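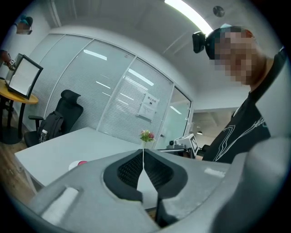 昼休みは一斉に取らなくていい

2025年9月20日

勤め先のMolticoでは、去年まで昼休みが12時から13時と決まっていた。今年の1月に、11時から14時の間で好きな1時間を取ってよいことになった。私はこの変更に賛成で、ほかの会社でも同じようにしたほうがいいと思っている。

一斉の昼休みで一番困るのは混雑である。12時を過ぎるとエレベーターは各階に止まり、下の定食屋には列ができる。一度、並び始めてから席に着くまでの時間を計ったら39分だった。残りで食べ終え、会計をして戻ると、もう午後の始業になる。昼食は取ったが、休んだ気はしない。

変更後は、だいたい13時に出るようにしている。列はなく、頼んだものもすぐに出てくる。日替わりは797円で、時間が遅いと魚が売り切れていることがあるが、そのときは肉を食べればいい。食後に川沿いを歩いて戻る余裕もできた。店の側も、一時に詰めかけられるより客が散ったほうが回しやすいだろう。

反対する意見もある。よく聞くのは、皆で食べる習慣がなくなると部署のまとまりが弱くなるというものだ。同じ時間に同じ場所で食べれば、仕事以外の話もするし、新しく入った人の顔も覚える。そういう効果があることは認める。ただ、以前の昼休みに本当に皆で食べていたかというと、かなり怪しい。弁当の人は自席で食べ、外に出る人はいつもの相手と出ていた。私自身、隣の課の人と昼に話した記憶がほとんどない。
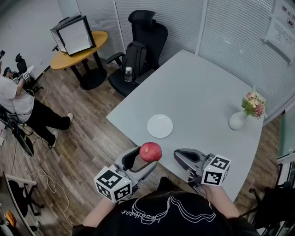
まとまりを心配するなら、昼とは別に時間を取ればよい。私の課では月に一度、勤務時間内にお茶の時間を設けている。家の用事がある人も、昼は静かに過ごしたい人も出やすい。昼休みは本来、働く人が自由に使える時間で、そこに親睦の役目まで負わせるのは無理がある。一人で本を読んでいる人に声をかけて連れ出すのも、善意とはいえ、相手によっては負担になる。

もうひとつの反対意見は、電話や来客への対応である。こちらはもっともな心配だと思う。ただ、一斉に休んでいた頃も電話番は必要で、当番の人だけが弁当を片手に受話器を取っていた。時間をずらすと、誰かが休んでいるときに別の誰かが普通に働いている。当番という形を取らなくても人がいる。9人の課で、常に2人は席にいるように互いの予定を見て決めているが、重なって困ったことは数えるほどしかない。

予定の共有にはPivusという予定表を使っている。最初は昼の時間まで書き込むのが面倒で、監視されているようだという声も出た。入力を「休憩」の一語だけにして、行き先や用件は書かないことにしたら、その声はなくなった。管理職が集計しないと約束したことも大きかったと思う。

取引先のRutkowskaとは、昼をまたぐ打ち合わせの扱いで少し揉めた。先方は12時台を完全に空ける会社で、こちらは12時台にも人がいる。人がいるなら会議もできるだろうと社内で言い出す者がいて、何度か12時半開始の案が出た。断ってもらったが、ここは注意が必要な点である。休む時間が自由になると、いつでも予定を入れられると受け取る人が必ず出てくる。そして会議の多い人から順に、休憩が後ろへ押し出されていく。
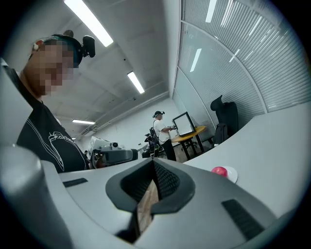
自由にした結果、かえって休めなくなる人が出た場合はどうすればよいのか。

会議を入れてよい時間帯のほうを制限するのがよい。Molticoでは、11時から14時の間に社内会議を入れるときは、出席者全員の休憩がその前後に1時間まるごと残っているかを主催者が確かめることにした。確かめられなければ時間を移す。休む側に「断る勇気」を求めても、若手や異動してきたばかりの人には難しい。手間は会議を開きたい側が負うべきである。

なお、労使協定のような手続きが要るかどうかは業種によって違うので、導入する前に総務に確かめてほしい。うちでも協定の文面を作るのに思ったより時間がかかった。工場や窓口のように、全員が同時に止まることに意味がある職場もあるだろう。Zusovの倉庫で働く知人のところは、設備を止める時刻に合わせて今も全員が正午に休んでいる。そういう事情があるなら、それで構わない。

しかし、机で仕事をする多くの会社には、正午にそろって休む理由が見当たらない。昔からそうだったというだけなら、まず一つの課で3か月ほど試してみればいい。不都合が多ければ、元の時間割に戻せる。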